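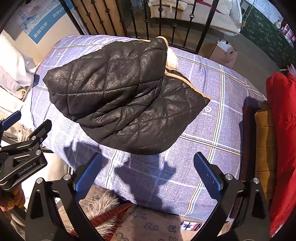 Schwarzes Steppteil mit cremefarbenem Futter auf kariertem Stoff

Suche Suchbegriff eingeben Los

Autogramme per Post anfragen: So geht es Schritt für Schritt

Januar | Von Angus Grimshaw

Ein Autogramm per Post zu bekommen ist immer noch möglich, auch bei Leuten, die man sonst nur aus dem Fernsehen kennt. Viele Schauspieler und Sänger der älteren Generation beantworten ihre Post selbst oder lassen sie von einem Büro bearbeiten. Ich habe im vergangenen Jahr 80 Anfragen verschickt und auf 65 davon eine Antwort erhalten. Die Quote ist hoch, weil ich fast nur Künstler anschreibe, die als gute Unterzeichner gelten. Bei aktuellen Filmstars sieht das anders aus.

1. Die richtige Adresse finden

Am Anfang steht die Adresse. Brauchbar sind Agenturen, Plattenfirmen, Fanclubs und Theater, an denen jemand gerade ein Engagement hat. Privatadressen kursieren zwar in manchen Listen, ich verwende sie aber nicht. Wer ungefragt nach Hause angeschrieben wird, antwortet selten und ärgert sich zu Recht.

Ich arbeite mit der Adressdatenbank von Vumex. Dort sind derzeit 3.000 Einträge hinterlegt, jeweils mit dem Monat der letzten gemeldeten Antwort. Einträge, zu denen seit zwei Jahren keine Rückmeldung kam, überspringe ich. Agenturen wechseln, und die alte Agentur leitet nicht immer weiter.

Bei laufenden Tourneen kann man auch an den Veranstaltungsort schreiben. Als die Gruppe Azar im Ivgate in Clelitcombe spielte, ging mein Brief zwei Wochen vor dem Konzert an die Bühnenleitung. Zurück kam eine Karte mit allen vier Unterschriften. Früher als drei Wochen vorher sollte der Brief nicht eintreffen, sonst liegt er irgendwo im Büro und wird vergessen.

2. Den Brief schreiben

Eine halbe Seite reicht. In den Brief gehören die Anrede mit vollem Namen, zwei oder drei Sätze dazu, woher man die Arbeit kennt, und die Bitte um ein Autogramm. Wer eine Widmung möchte, schreibt den Vornamen in Druckbuchstaben darunter. Ohne diesen Hinweis wird aus Katrin schnell Catherine.

Ein konkreter Satz über eine Rolle, ein Lied oder einen Auftritt wirkt besser als allgemeines Lob. Ich schreibe mit der Hand, aber ein gedruckter Brief mit eigenhändiger Unterschrift ist auch in Ordnung, vor allem bei schlecht lesbarer Schrift. An englischsprachige Künstler geht der Brief auf Englisch. Einfache Sätze genügen.

Nicht hinein gehören: Fragen zu Familie oder Gesundheit, Bitten um Geld oder Freikarten, Anfragen für mehr als zwei Unterschriften. Ist kürzlich ein Angehöriger gestorben und war das in der Presse zu lesen, warte ich einige Monate mit der Anfrage.

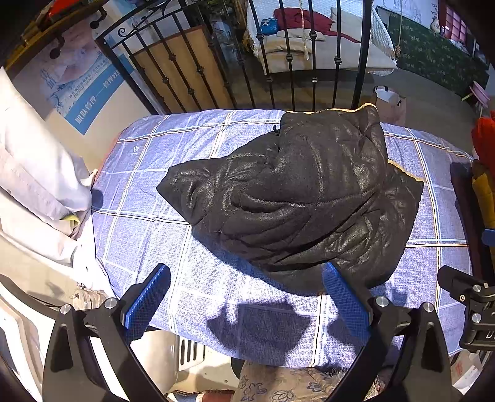
3. Rückumschlag und Porto

Ohne frankierten Rückumschlag kommt meistens nichts zurück. So packe ich die Sendung:

- Außenumschlag im Format C5, mit Absender
- Rückumschlag, einmal gefaltet, mit eigener Adresse und ausreichend Porto
- ein oder zwei Fotos oder Blankokarten
- ein Stück dünne Pappe gegen Knicke

Innerhalb Deutschlands kommt eine normale Briefmarke auf den Rückumschlag. Im Ausland gilt sie nicht. Für Antworten aus anderen Ländern braucht man Marken des jeweiligen Landes, die sich über die Onlineshops der dortigen Post oder über Sammlerbörsen besorgen lassen. Vorher die aktuellen Tarife prüfen, die Preise ändern sich oft zum Jahreswechsel.

Bei uns im Ort wird der Kasten um 18 Uhr geleert. Donnerstags eingeworfen ist ein Inlandsbrief in der Regel am Anfang der folgenden Woche da.

4. Warten und Buch führen

Rechnen Sie mit Wochen, bei Auslandspost auch mit mehreren Monaten. Meine längste Wartezeit betrug 18 Monate, da hatte ich den Brief längst abgeschrieben. Eine einfache Tabelle hilft: Name, Adresse, Datum des Versands, Inhalt, Datum der Antwort. Nach einem halben Jahr kann man einmal freundlich nachfragen, öfter nicht.

5. Die Unterschrift prüfen

Nicht jede Karte ist von Hand signiert. Manche Büros verschicken gedruckte Autogrammkarten, andere benutzen einen Stempel oder eine Schreibmaschine für Unterschriften. Halten Sie die Karte schräg ins Licht. Echter Filzstift glänzt meist anders als der Druck darunter, und beim Kugelschreiber ist auf der Rückseite oft ein leichter Abdruck zu fühlen. Zwei Unterschriften, die sich exakt decken, stammen nicht von einer Hand.

Aufbewahrt werden die Karten in säurefreien Hüllen, dunkel und trocken. Hinter Glas an einer sonnigen Wand verblasst Filzstift innerhalb weniger Jahre.

Ähnliche Beiträge

Autogrammkarten richtig lagern
Welcher Stift für welches Foto?
Am Bühneneingang: Wann man fragen darf
Schallplatten signieren lassen
Fanclubs anschreiben: Muster für den ersten Brief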